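How to Wash Makeup Brushes at Home

Foundation, cream blush and concealer leave oil in the bristles, and powder sticks to the oil. Brushes used for those products should be washed once a week. Brushes that only touch dry powder can go two weeks. Eye brushes get used close to the lash line, so wash them on the weekly schedule even if they look fine.

What you need

A bar of plain soap or a mild baby shampoo
A small bowl
Lukewarm water
Two clean towels
Something flat to work the lather on (your palm is fine)

Dish soap works on a badly caked foundation brush, but keep it for synthetic bristles. On natural hair it strips too much and the brush turns scratchy after a few washes. I used it on a goat hair powder brush for most of one March and ended up replacing the brush.

Washing

Wipe each brush on a dry towel first to get the loose powder out. Hold the brush with the head pointing down and wet only the bristles. Swirl the tip on the soap, then on your palm, in small circles. Rinse with the head still pointing down. Repeat until the water runs clear. A dense brush may need four or five rounds, and a fluffy one usually needs two.

Don't leave brushes standing in a bowl of water. The water climbs into the metal collar and softens the glue that holds the hair.

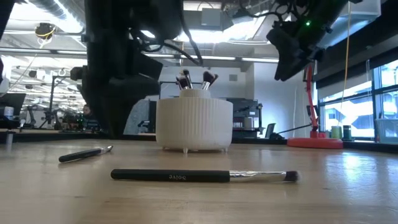

Drying takes longer than washing, so do it in the evening. Press the head in a towel, squeeze it back into shape with your fingers, and lay the brush down with the head hanging over the edge of a counter so air can get under it. Small, tightly packed heads like the dark-tipped one on the black handle with "Solve" printed on it hold water in the middle after the outside feels dry. Give those a full night. Large powder brushes can take until the next afternoon in a humid bathroom.

Don't use a hair dryer on the hot setting, and keep brushes off the radiator.

Storing

Clean brushes can go back in a cup with the heads up once they are completely dry. Wash the cup too. Powder and dust collect at the bottom and get onto the handles.

If a brush still smells sour after drying, wash it again and dry it somewhere with more air. If the smell comes back, throw it out.

Shedding

A new brush may lose a few hairs in the first wash or two. If an older brush starts dropping hairs every time you use it, the glue is going. A loose handle can be fixed with a drop of craft glue inside the collar, left overnight. Loose bristles can't really be fixed.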